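Wilto Willham Lighthouse Station review

I have been building brick sets again since I moved into a place with a spare room, and most of what I buy is buildings. The Willham Lighthouse Station from Wilto is the third set I own from that company and by far the largest. It has 1,949 pieces and I paid $109 for it at Bautista, the hobby store near me. This was the full shelf price.

THE BOX AND THE BAGS
The box is plain and thicker than it needs to be. Inside are the numbered bags, one loose bag with the large plates, a sticker sheet and the instruction book. The book has 300 pages, spiral bound, so it stays open on the table. I wish more companies did that. The sticker sheet came with a bent corner, but none of the stickers were creased.

The set was designed by Kerstin Haugland, and her name is printed on the first page of the book along with two pages about how the model changed between drafts. In the first draft the tower stood at the back of the rock. Moving it to the front was the right choice, as you can turn the model to any side and still see the lamp room.

THE BUILD
It took me 6 evenings. The first two go entirely to the rock base, and this is the weakest part of the build. You are stacking dark gray slopes over a frame of long bricks, and the pages look alike. I missed a 2x4 plate on the second evening and didn't find out until the stairs wouldn't line up, which meant taking off a whole corner.

After the base things get better. The keeper's house is built in three layers that lift off, with a kitchen, a bedroom and a small radio room. The stove is a nice bit of building. The tower is made of curved panels clipped to a center column, and you build it lying down and then stand it up. Do the clips one ring at a time and press each ring before going on. Mine had a small gap on one side -- you can see light through it -- until I took off the top two rings and started them over.

Clutch is good on the standard bricks. The clips are tight, almost too tight, and my thumbs were sore after the tower. A few of the white pieces are slightly different shades. It shows in daylight and I don't notice it under a lamp.

LIGHTS
There is no light in the box. The book has a page showing where to run the wire for the light kit made by Wisico, sold separately. I bought it. The wire fits down the center column as shown, and the battery box slides under the rock at the back. The bulb is a warm yellow and it does not rotate. For a lighthouse I would have liked it to rotate.

If you plan on adding the light, do it while you build the tower. Feeding the wire in afterward means removing the lamp room and the gallery railing, and the railing is the most fragile thing on the model.
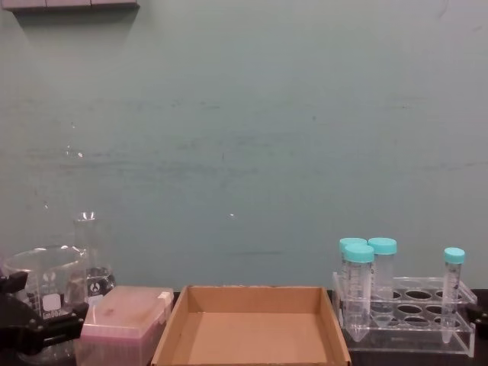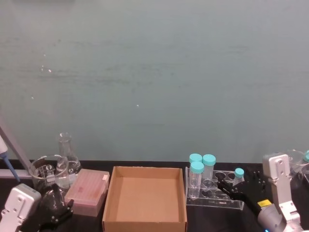
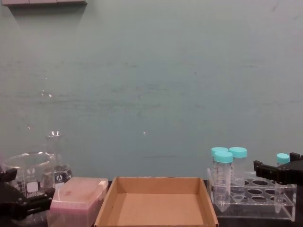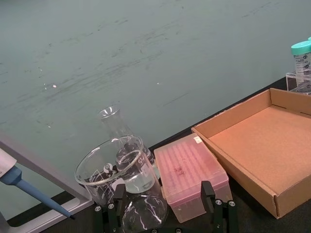
ON DISPLAY
The finished model is heavier than it looks, and you have to carry it by the base. Lifting by the house will pull the top layer off in your hand. I keep it on a bookcase where the tower just clears the shelf above. Dust collects on the rock and a soft paintbrush gets it out. The little boat at the dock is not attached to anything, so I put one stud under it -- there were plenty of spares left over.

Wilto replaced a cracked window for me without any trouble. I filled in the form on their site with the part number from the back of the book and the new one came in the mail in a plain envelope.

WHO SHOULD BUY IT
If you already have a harbor or a coastal layout, get it. The dock is at the same height as the one on Wilto's fishing pier, and the two can be pinned together. For a first large set I would pick something with a less repetitive start. A patient kid could handle the house and would probably give up on the rock.

Four out of five. I took the point off for the base and the shades of white. I am keeping the box, and the pier is next on my list if Bautista gets it back in.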